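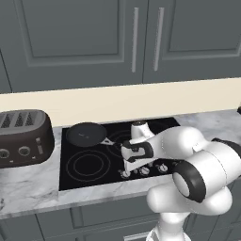 Mernumetti kitchen cell, simulated and physical
Inspection checklist after protective stop, pan transfer task
Site: Hendside, bay 2
Inspector: Merja Vuorinen
Checklist issue: January

Reason for inspection

During a pan transfer on Tuesday at 14:20 the arm closed on a frying pan handle, began the lift and stopped with a joint torque fault. The pan was left tilted on the rear left burner with the gripper still closed. The operator could not open the gripper from the pendant and used the manual release. No injury. One knob on the cooktop was found turned from its off position. The cooktop was isolated at the wall at the time, so there was no heat.

The same task had passed 537 times in simulation on the Mavromatis kitchen layout without a torque fault. The checklist therefore covers the physical cell first and the simulated one second.

Key: P = pass, F = fail, A = advisory, N = not checked.

Section A. Isolation and access

A1. Cooktop supply isolated and locked before entry. P
A2. Arm in safe state, brakes confirmed on all joints. P
A3. Emergency stop tested from both positions. P
Comment: Second button needs a firm push. Replace at next service.
A4. Floor marking visible and complete. A
Comment: Worn at the corner by the sink.
A5. Manual gripper release reachable without leaning over the cooktop. F
Comment: The release faces the wall when the arm is at the rear burners. The operator had to reach across the glass. Not acceptable with the cooktop live. No live running until the wrist has been rotated and the reach checked again.

Section B. Arm and gripper

B1. Base fixings at marked torque. P
B2. Joint covers and seals undamaged. P
B3. Wrist cable slack through full rotation. P
B4. Finger pads secure, no cuts or glazing. F
Comment: Left pad lifted at the tip and contaminated with cooking oil. Both pads replaced. Old pads bagged and labelled.
B5. Grip force at set value. A
Comment: Set to 80 N, which is within limits for this gripper. The task sheet gives 57 N for pan handles. Someone has raised the value and the change is not in the log. Returned to 57 N.
B6. Gripper opens on pendant command after a fault. F
Comment: Repeated three times with the arm unloaded. The fault state blocks all tool outputs, including open. This is how Dratska ships the controller. A supervised open command is available but was not enabled here.

Section C. Cooktop and surroundings

C1. Glass free of chips and cracks. P
C2. Control knobs at off, detents firm. F
Comment: Second knob from the left turns with very little effort. The lower arm passes over the knob row on its way to the rear burners. Clearance at the lowest point of the path was less than the width of a finger. Path to be raised. Knob guard to be fitted as well, whatever the new clearance is.
C3. Upper cabinet doors closed and latched. P
C4. Small appliances outside the swept volume. A
Comment: Toaster is clear of the arm but a pan swung out to the left could touch it. Add to the keep-out zone.
C5. Pan is the type listed on the task sheet. F
Comment: Heavier pan than the one listed, and longer in the handle. Gripping at the end of the handle gives a far larger moment at the wrist. Probable direct cause of the torque fault.

Section D. Simulated cell

D1. Layout matches the physical cell. A
Comment: Cooktop, counter and cabinet positions agree. Backsplash in the model is set slightly too far back.
D2. Pan mass and centre of mass entered from measurement. F
Comment: Default values in use. With the measured values entered, the simulated arm faulted on the first lift.
D3. Knobs modelled as moving parts. F
Comment: Fixed geometry. Contact with a knob would be recorded only as a collision, and collision reports below the threshold were being filtered out.
D4. Fault recovery included in the test set. F
Comment: Every run ended at success or timeout. Recovery with a held object was never tried.
D5. Run logs kept. P
Comment: Log store holds the last 2,000 runs. Earlier ones are overwritten. Copy the pan transfer set out before further testing.

Actions before return to service

1. Rotate wrist approach for rear burners, recheck A5.
2. Enable supervised open in the fault state, repeat B6 with a pan held.
3. Lock the grip force setting behind the supervisor code.
4. Raise arm path over the knob row and fit guard.
5. Remove unlisted pans from the bay.
6. Correct D2 and D3, rerun pan transfer with collision filtering off.
7. Replace emergency stop button, second position.

Actions 1 to 5 must be closed before the cooktop supply is restored. Action 6 must be closed before any new pan is added to the task sheet. Action 7 may wait for the service visit.

Status: cell held out of service, cold motion at reduced speed permitted for path work only.

Signed: M. Vuorinen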